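Tue 16 December

# How does a café work? (the quick version!)

Right. You go in, you ask for a hot chocolate, it comes. Easy. But loads happens before that cup gets to you, and loads happens after. Let's go, quick as we can.

## Before the door opens

Our café is called Skornora. It has a blue door and opens at eight in the morning. Karlijn Hendriks runs it, and she is in by six. Still dark! Lights on, oven on, coffee machine on. The coffee machine takes ages to warm up so it goes first.

Then the deliveries. Milk. Bread. Eggs. A sack of potatoes if it's a soup day. Karlijn checks every box against a list called a **delivery note**. Six loaves on the note, six loaves in the box? Good. Sign it. Only five? Ring the baker.

Cold things go in the fridge straight away. Why the rush? Germs. Tiny living things, much too small to see, and some of them can make you poorly. They love being warm. In a cold fridge they grow very, very slowly. So: milk in the fridge, fast.

## Who does what

A café is a team, even a small one.

- **The cook** makes the food. Chops, stirs, bakes, tastes.
- **The barista** makes the drinks. (Say it: ba-REE-sta. It's an Italian word.)
- **The server** takes your order, brings your plate, wipes your table.
- **The kitchen porter** washes up. Pots, pans, trays, more pots. Hard job! Without clean plates everything stops.
- **The manager** does the rota, the money, the ordering, and whatever else has gone wrong.

In a tiny café one person might do three of these. On a slow morning Karlijn does all five.

A **rota** is a chart of who works when. It goes up on the wall by the fridge. Swapping is allowed if you write it down.

## What is a menu for?

To tell you what there is. Yes. But also to help the kitchen.

Think about it. If the menu had a hundred dinners on it, the cook would need the bits for a hundred dinners, every day, just in case. Most of it would go off. So a small café has a small menu, and uses the same things twice. Roast carrots on Monday's plate, carrot soup the day after. Clever, and less in the bin.

Some menus change with the seasons. In April you might see rhubarb. In winter it's more likely to be stews and pies and things with gravy.

Look for little letters next to the food too. **V** usually means vegetarian, so no meat or fish. **VG** or **VE** often means vegan, so no milk or eggs either. If you have an allergy, don't guess from the letters. Ask a grown-up to ask the staff, everytime, even if you've had the same thing before.

## Making it look nice

People eat with their eyes first, cooks like to say. A plate of brown food with nothing on it looks a bit sad. Put something green on the side and it perks up. Same with the room. Lamps, music, a cloth on the table, flowers.

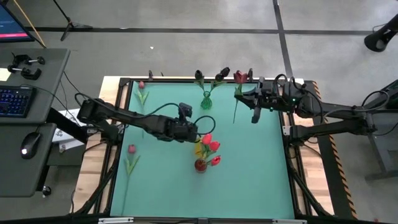
*Tulips, vases and loose stems, all over a mint-teal surface.*

Flowers on café tables need to be short, or you can't see your friend. Not too smelly either – you want to smell the toast. Change the water often. Snip the ends of the stems.

Music is tricky. Too loud and everybody shouts. Then it gets louder because everybody's shouting. Too quiet and you can hear the man at the next table chewing.

## So, your hot chocolate

You ask. What happens?

1. The server types it into the till, or writes it on a pad.
2. A little paper ticket comes out by the drinks counter.
3. The barista reads it. Hot chocolate, table four, no cream.
4. Chocolate powder in the jug. A splash of hot water. Stir until there are no lumps.
5. Milk gets steamed. That's the loud hissing noise! Hot steam shoots through a thin metal pipe into the cold milk. It heats it up and makes bubbles.
6. Pour. Mix. Cup on a saucer, spoon on the side.
7. Server brings it over. "Careful, it's hot."

Tickets go in a row, oldest first. That's why the lady who came in before you gets hers before you. Sometimes a ticket falls on the floor and then there is a bit of a flap.

## Where does your money go?

Say the hot chocolate costs three pounds. Does Karlijn put three pounds in her pocket? No way.

A bit pays for the milk and chocolate. A bit pays the barista and the server. A bit is **rent**, for using the building. Then electricity, water, soap, napkins, a new mug for the one you dropped. And **tax**, which goes to the government for things like schools and hospitals.

What's left is called **profit**. On one cup it can be just a few pennies. So a café needs to sell a lot of cups.

Here's one week at Skornora:

| What was sold | How many |
|---|---|
| Hot drinks | 1,902 |
| Slices of cake | 502 |
| Bowls of soup | 95 |

Soup didn't do well that week. It was warm out. The cook made less the week after.

Those numbers are useful, see? The till remembers everything you buy, and on Sunday night Karlijn reads the list and works out what to order. Too much milk and it gets poured away. Too little and there's no hot chocolate on Saturday, which would be a disaster.

## Washing up, and then more washing up

Every cup, every fork. Skornora washed 3,137 things in that same week, counting plates and spoons. Mostly in a big machine that does a load in a couple of minutes. It's very hot in there, a lot hotter than your hands could stand.

Tables get wiped between customers. Floors get swept, then mopped. Chopping boards come in different colours, often red for raw meat and green for salad and fruit, so the germs from one don't get on the other. Have a look at yours at home. Have you got diffrent ones?

Inspectors visit too. They look in the fridges, they look behind the cooker, they ask questions. Then the café gets a score for how clean it is. You might have seen the sticker on the door.

## Words to remember

**Barista** – a person who makes coffee and other drinks.
**Rota** – the chart of who works when.
**Delivery note** – the list that comes with the boxes.
**Profit** – money left after everything is paid for.
**Season** – a part of the year, and also the time when a food is ready to pick.

## Have a go: run a café at home

You need: a table, some cups, something to drink, a pencil, paper, and at least one hungry person.

Think of a name. Anything. One class we know came up with Clemidus and Droltico, and one boy just called his Arthur.

Write a menu. Keep it short! Three drinks and two snacks is plenty. Draw a picture on the front. Put prices on, in pennies or buttons or pasta shapes.

Take the order. Write it down, even if you think you'll remember. Wash your hands. Make it, carry it over slowly, say "enjoy". Ask a grown-up to do anything hot or sharp.

Then add up the bill. Then do the washing up. Yes, you do have to.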